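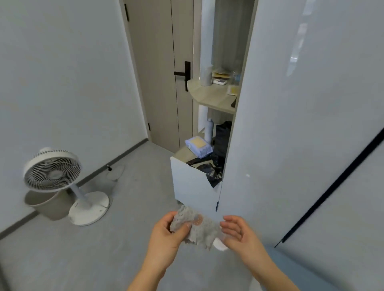
Flat inspection, second floor, Gorance building — February round, written up by Bożena Bielecka. I was given the Olszewski checklist for this one, all 40 points of it, and I have my doubts about at least a quarter. It has a box for "general cleanliness" and no box for whether the extractor fan moves any air. Take a crumpled grey mesh cloth held in two hands, over a light grey floor with a dark grey baseboard along the wall: you could tick "cleaning in hand" on the strength of that and learn nothing about the damp behind the board. So I have ticked what was asked and put my comments beside it.

1. Entrance door closes and latches unaided. Yes. Third try. The form doesn't ask how many.

2. Smoke alarm present and tested. Present, yes. It sounded when I pressed the button, which tells me the button works. Date on the back has been painted over. Replace.

3. Carbon monoxide alarm. Ticked "yes" on the last sheet. I could not find one. Either it has been taken away or the last sheet was filled in from the car.

4. Hot water temperature at basin. Landlord's note says the Dravia heater is set so that nobody can be scalded. I ran it for two minutes and would not put a child's hand under it. Fail until a proper reading is taken.

5. Extractor fan, bathroom (added by me). Makes a noise. A sheet of toilet paper held to the grille dropped straight to the floor. Fail.
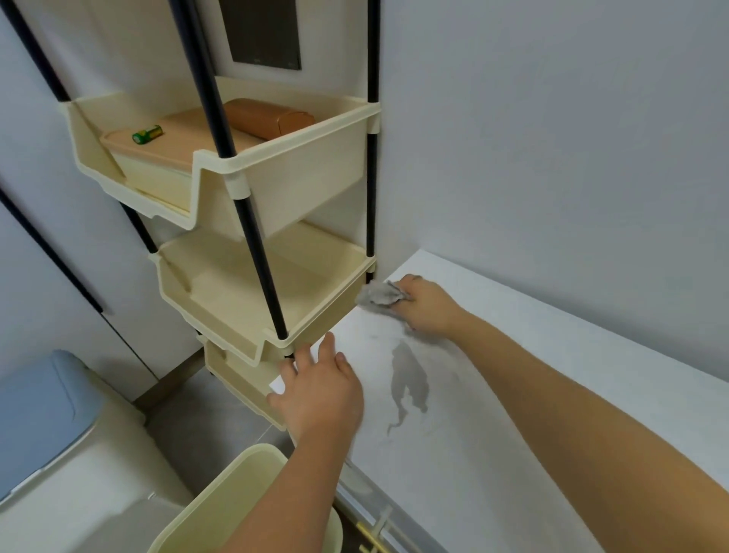
6. Sealant around bath and basin. Marked "renewed". Renewed over the old stuff, I would say, as it lifts with a fingernail at the tap end. Strip it out and start again.

7. Electrical fittings in bathroom. Light is enclosed. Pull cord is sound. No sockets, good.

8. Slip risk on floors. The form wants a score out of 100. I have no idea what a 73 would look like, so I have written "no loose edges found" and left the score blank.

9. Window restrictors. Bedroom fitted. Kitchen missing a screw — it holds if you are gentle with it.

10. Electricity meter. Reading 1,293. Cupboard door will not shut over the Oris timer, and the cable is being pinched. Get an electrician to look before anyone forces it.

Result on the form: pass. My result: items 2, 3, 4, 5 and 10 put right before new tenants get keys. I will come back for those and want to see the alarms myself, not a receipt for them.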